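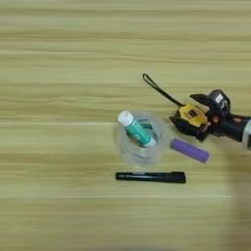
Working at the table, cup and marker near the middle, gripper in from the right.

I got my thumb pinched by the gripper last month. The thumb is fine. It was sore for the evening and had a mark across the nail, and that was all. But the arm shouldn't have moved, so I've spent most of my free time since then finding out why it did, and I said I'd write it up for the others who use the bench at Clestisley.

If you haven't read the earlier posts, the job is tidying. The arm picks small things off a table and puts them away, and I change what's on the table to see what it copes with. Pens are easy. A clear cup is hard, and a cup with something leaning in it is harder, as the cameras see the thing and don't see much of the cup. Anything with a strap or a cord on it is hard in a different way, and I'll come back to that.

The arm is controlled by a program we call Skarko, which sits between my code and the hardware. The gripper has its own small board, the Elside, with its own power and its own memory. That split matters for what follows.

What happened

It was late afternoon and Raghda Awwad was at the keyboard. I was standing at the table end. We were running pick after pick, and the gripper had come down over an object at a bad angle, so I pressed the stop. Everything froze, as it should. The fingers were open, with the object between them.

I reached in to straighten it. Raghda asked if I was clear. I said yes, meaning that I was clear of the arm, and I wasn't thinking of the fingers as something separate. She released the stop and the gripper closed on my thumb.

The arm itself stayed where it was. Only the fingers moved. Raghda hit the stop again straight away, but the stop cuts the drive and doesn't open the fingers, so they stayed shut with my thumb in them. There is a release on the gripper body that lets you pull the fingers apart by hand. I knew about it and had never used it. I couldn't turn it with my left hand, so Raghda came round and did it.

The force limit was set at 40 newtons, which I'd thought of as gentle. It holds a marker without slipping. On a thumbnail it isn't gentle.

Finding the cause

My first guess was that Skarko had sent a fresh close command when the stop was released. I went through the log and it hadn't. It had sent one before the stop, and nothing afterwards until well after I'd been let go.

So the command that closed the fingers was the old one. When the stop is pressed, Skarko throws away anything it was going to tell the arm. It does not throw away what it has already handed to the Elside board, and it can't, because that has already gone. The board loses drive power but keeps its memory alive on the separate supply. When drive power comes back, it looks at the last target it was given, sees the fingers aren't there, and goes there.

If you stop the arm while the fingers are idle, none of this shows. The last target and the real position agree, so nothing moves. We'd tested the stop plenty of times, always with the arm swinging about and the gripper doing nothing. I wrote those tests myself and ticked them off.

To get the fault on demand you have to press the stop in the short gap after the close command goes out and before the fingers start to travel. With our settings the gap is around two seconds, as we make the arm settle before it grips. That's a long time. I had put the wait on the Elside side because it was simpler to write.

I took my hands well away and repeated it with a rolled-up duster in the fingers. It closed on the duster every time I got the timing right.

The strap

While I was going through the old logs I found another case that we'd missed. We have a tape measure that goes out on the table a lot, and it has a long loop of black strap on it. One evening in November the strap got into the finger linkage and the motor stalled. I stopped it, pulled the strap out, released the stop, and the fingers snapped shut. I'd put that down in the notes as "strap, cleared" and carried on.

It was the same fault. The board had been trying to close, the strap was in the way, and as soon as the strap was gone and the power was back it finished the job. My fingers were out by then, only by luck. I should have looked into it at the time. I was annoyed about the strap and wanted to get on.

I haven't taken the tape measure off the list of objects. It's a fair thing to find on a table, and the strap still needs solving. 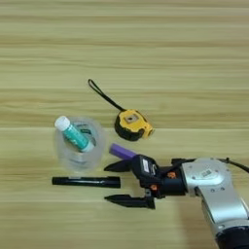
What I've changed

The wait has moved out of the board and into Skarko, so that a close command is only handed over when the fingers are meant to move at once. That shrinks the gap but doesn't get rid of it.

The proper fix is that when drive power returns, the board now reads where the fingers are and takes that as its target. Old commands are dropped. It needed a change to the Elside code, which I'd never touched before, and it took me most of a weekend – mainly finding the right cable to load it with.

The force limit is lower for everything except the tape measure, which slides out otherwise.

The manual release has been loosened off so it can be turned with either hand. If you use the bench, please try it once with each hand before you start.

We've also changed what we say. "Clear" now means no part of you is inside the tape line on the table, and it's the person at the table who releases the stop, not the one at the keyboard. It's slower and means walking back and forth if you're on your own.

Still to do

The stop test needs rewriting so it catches the gripper mid-command. I have a rough version that works on our arm. Fitzgerald, the older arm on the other bench, uses the same board with older code and has not been fixed. Don't put your hand in its gripper after a stop, even if it looks idle. Switch the board off at its own supply first, which is the small rocker switch round the back.

I'll post the changed Elside code once Raghda has read through it. She has already found a mistake in the bit that handles a stall, so give it a week or so.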